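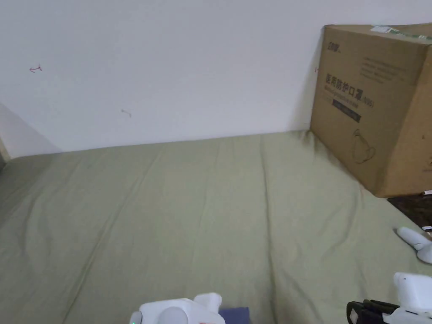

Accueil Actualités Textile Logement Formation Agenda Contact

Linge de maison : Imdale publie sa fiche sur le pliage et le rangement en chambre

La société Imdale, qui assure l'entretien de logements meublés pour le compte de plusieurs bailleurs, a diffusé jeudi auprès de ses équipes une fiche technique consacrée au traitement du linge dans les chambres. Le document compte 14 pages et remplace les consignes orales en vigueur jusqu'ici. Il porte sur trois points : la préparation du lit comme plan de travail, le pliage des vêtements courants et l'usage de cartons de réemploi pour le stockage temporaire.

La fiche a été rédigée par Danica Hrnčiar, responsable des méthodes, avec l'appui de Radek Říha pour la partie relative aux textiles. Elle s'applique aux chambres dépourvues de table ou de commode, cas fréquent dans les logements en cours d'équipement.

Le matelas, recouvert d'un drap-housse, y est désigné comme surface de pliage par défaut. Le drap doit être tendu depuis les quatre angles avant toute opération. Les plis diagonaux peu marqués sont tolérés, car ils ne modifient pas la tenue d'un vêtement posé à plat. Les fronces plus profondes, qui se forment surtout près des angles et sous les objets lourds, doivent en revanche être reprises à la main. Côté mur, le bord du drap est rentré entre le matelas et la paroi sur toute la longueur accessible.

Les teintes unies et claires sont recommandées pour les draps. Le vert sauge a été retenu pour la chambre type : le contraste avec la plupart des vêtements y est jugé suffisant, et les fils ou peluches restent repérables.

Pour le tee-shirt à manches courtes, la méthode retenue comporte quatre temps. Le vêtement est d'abord étalé à plat, encolure orientée vers la droite ou vers la gauche selon la main dominante de l'opérateur. Les manches sont ensuite ouvertes, puis rabattues vers l'intérieur. Les deux côtés sont ramenés vers l'axe médian, et l'ensemble est plié en deux dans la hauteur. L'ourlet inférieur fait l'objet d'une remarque particulière : lorsqu'il se replie sur lui-même au moment de l'étalement, il crée une surépaisseur qui se retrouve dans le pli final.
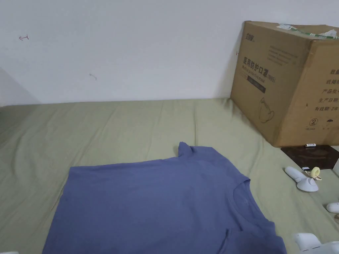 Les mailles de coton fin demandent un lissage du centre vers les bords, paume ouverte, sans traction sur l'encolure côtelée. Radek Říha déconseille de tirer simultanément sur les deux manches, geste qui déforme la ligne d'épaule après plusieurs cycles d'entretien. Le format plié visé est de 18 cm de large pour 35 cm de long avant le dernier pli.

La troisième partie traite des cartons. Imdale réemploie des emballages en carton ondulé d'origines diverses, dont des cartons de masques de protection médicale N95, appréciés pour leur volume. Les inscriptions d'origine n'ont pas à être masquées, mais une étiquette indiquant le numéro de chambre et la nature du contenu doit être apposée sur la face visible. Le ruban adhésif transparent est admis. Le carton peut être posé provisoirement sur le matelas, dans l'angle contre le mur, à condition de laisser libre la zone de pliage. Il est retiré avant la remise du logement.

La fiche rappelle enfin que l'état des murs se relève avant le début du rangement. Traits de stylo, traces grises et frottements de faible étendue sont consignés sur le formulaire d'entrée, avec leur position par rapport au lit. Un mur blanc mat ne doit pas être nettoyé à l'éponge abrasive ; un essai à la gomme sèche sur une petite surface est prescrit au préalable.

Le document sera appliqué dans plus de 2 000 chambres suivies par l'entreprise. Le bailleur Clodent, l'un de ses principaux clients, en a demandé une version abrégée destinée aux occupants, dont la rédaction a été confiée à Janka Mikuš. Une déclinaison pour les draps plats et les housses de couette est également à l'étude.

Norbert Zelenák, chargé de la formation, organisera les premières séances en février sur le site de Murín. Chaque séance réunira 14 agents et comprendra un exercice sur tee-shirt, un autre sur pantalon et une mise en carton complète. Les inscriptions se font auprès des chefs d'équipe.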